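Subject: Re: [slow-travel] Is Drumari worth it without a car?
Date: August 25, 2021 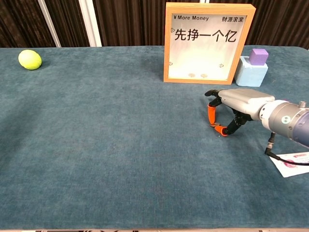
*Teal tablecloth, brown curtain.*

Hi all,

Yes, yes, yes, go to Drumari! I was so happy to see this question come up, as I got back from my second stay there not long ago and have been boring everyone at work with it ever since. I'll answer in pieces below the quoted bits.

> We have 9 nights in May and would like to spend all of them in one
> place if we can. Neither of us drives. The two names that keep
> coming up are the Traluvness, up by the old harbor, and a smaller
> guesthouse called Fultau. Has anyone stayed at either one?

I've stayed at both, lucky me. The first time I did four nights at Fultau and this time I did a full week at the Traluvness, so I can compare them pretty fairly.

The Traluvness is the bigger of the two, with 48 rooms on three floors, and you want one on the harbor side. Ask for it when you book and then ask again a week before you arrive. The street side is fine during the day, but the delivery trucks start early and the windows are the old single-pane kind. My room (second floor, end of the hall) had a deep window seat where I ate breakfast every single morning with my feet up, watching the ferry come in. I could have stayed there till lunch, and twice I did.

Breakfast is included and it's a proper one. Eggs cooked to order, dark bread, three or four kinds of soft cheese, and a plum jam I tried very hard to buy a jar of. They don't sell it. There's a small bar off the lobby that opens at five and does a good plate of fried fish for not much money. The Wi-Fi is strong downstairs and weak on the top floor, if that matters to you.

Fultau is a whole different kind of stay, and I loved it too. It's up the hill behind the market, a ten-minute walk with a steep bit at the end, and it has just a handful of rooms around a courtyard with a fig tree. No elevator, no bar, no front desk after eight in the evening – you get a key and a code for the gate. The beds are better than the ones at the Traluvness, I'd say, and it is very, very quiet. You can use the kitchen, so if you're the sort of people who like to shop at a market and cook something simple, it'll suit you down to the ground.

> Would you split the stay or stick to one?

I'd split it! Start at Fultau while you have the energy for the hill, then move down to the harbor and let somebody else make the eggs. The hotel will send a van up for your bags if you call the day before. It was free when I did it.

> How hard is it to get around without a car? We're happy to walk
> but one of us has a bad knee.

Easy in the town itself. The harbor, the market, the long promenade and most of the restaurants are all on the flat. The bad knee is the one thing that would make me think twice about Fultau, so maybe write and ask them for a ground-floor room, and plan on a taxi back up after dinner.

For going farther out there's the number 3 bus, which leaves from the square beside the post office and follows the coast all the way to the lighthouse. It runs once an hour and you pay the driver, cash only. Sit on the left going out. The stop before the last one is a little pebble beach with a shack selling grilled corn and cold drinks, and I ended up there on four different afternoons. Bring shoes you can wear in the water.

> Any must-dos? We like food more than museums.

Then you need to eat at Lại. It's a Vietnamese place on a side street behind the fish market, with a green door and a menu that changes with whatever the boats bring in. I had a sour fish soup with pineapple there that I still think about. They don't take reservations, so go when they open at six or be ready to stand on the sidewalk for a while (people bring a drink from the bar next door, and it's a nice way to meet folks).

The other thing I'd do is the steps. There's a path up to the old signal tower, 1,198 steps by the sign at the bottom, and the view from the top takes in the whole bay and both islands. Not for the knee, I know! But there's a cafe right at the foot with shady tables and good lemon cake, so one of you can climb and the other can sit very happily and wait.

> How's the weather that time of year?

I've been in May once and it was lovely, warm enough for short sleeves by ten in the morning and cool at night. The sea was cold. I swam anyway and yelled a bit. Pack a real sweater for the evenings, especially for the promenade, where the wind comes straight off the water. We had one day of solid rain and I spent it in the hotel lobby with a pile of old paperbacks.

Check that the ferry timetable you're looking at is the spring one – the summer schedule starts later than you'd expect, and the website shows both on the same page. I got caught by that on my first trip and spent an extra two hours at the dock with a sandwich.

Please write back to the list when you've been, I want to hear what you ate. And if either of you gets that plum jam recipe out of the kitchen, I will happily pay the postage.

Happy planning!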